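**Budget pour deux bras : je me lance, vos avis ?**

**pixel_tournevis**
Salut à tous ! Ça y est, j'ai le feu vert pour équiper notre poste de rangement de câbles, et je suis ravi. On part sur deux bras Mavari avec des pinces parallèles. Le but : prendre un cordon sur la table, le mettre dans un carton ouvert, fermer, recommencer. Je prévois environ 3000 € pour tout ce qui n'est pas les bras : pinces de rechange, table, éclairage, câblage. Trop juste ?

**oryx_34**
Super projet ! Pour le câblage, prends large. Chez nous les gaines passaient par-dessus le bras et accrochaient à chaque rotation du poignet. On a fini par racheter des guides Kendach, 40 € pièce, et j'aurais dû les mettre dans le premier devis.

**pixel_tournevis**
Bien noté, j'ajoute la ligne ! Côté table, je reste sur une nappe verte tenue par deux pinces métalliques aux coins du fond. Ça coûte trois fois rien et les cordons noirs ressortent bien dessus.

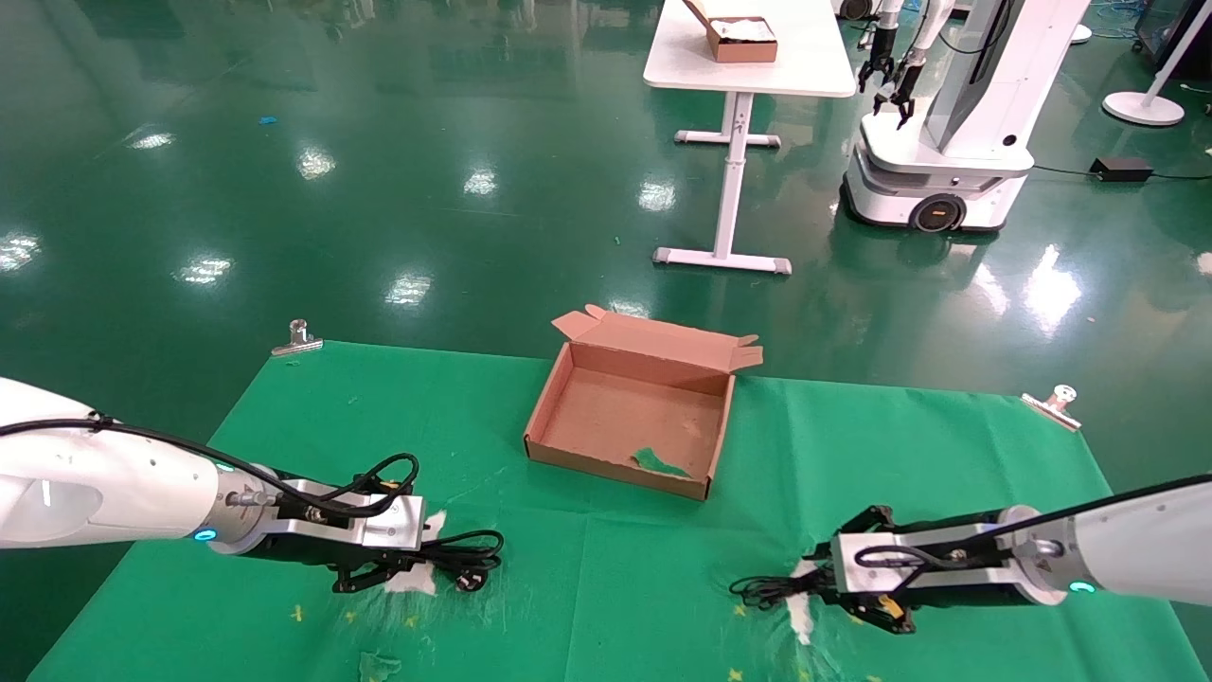
**molette** : moi je mettrais l'argent dans les doigts de pince avant tout le reste. Les câbles fins, c'est la plaie, et les doigts d'origine ne sont pas faits pour ça. Irby en vend des souples, compte 700 € le jeu complet pour deux bras.

**oryx_34**
700 € pour des doigts, pas d'accord. Imprime-les, teste 3 formes, et achète seulement si aucune ne tient. On a gardé les nôtres tout l'hiver (bon, j'en ai refait quelques-uns en route).

**molette**
Et tes heures, tu les comptes où ? C'est toujours le même oubli dans ces budgets. Cela dit, si tu as déjà l'imprimante et que ça t'amuse, vas-y, je ne vais pas te gâcher le plaisir :)

**pixel_tournevis**
L'imprimante, je l'ai, et ça m'amuse beaucoup ! Donc doigts imprimés d'abord, et je garde les 700 € en réserve. Quelqu'un a déjà commandé chez Agudelo pour les alimentations ? Leur devis est arrivé ce matin, le délai m'inquiète un peu.

**oryx_34**
Oui, une fois, en novembre. Matériel nickel, livraison un peu longue. Commande une alim de secours en même temps, sinon tu paies le port deux fois.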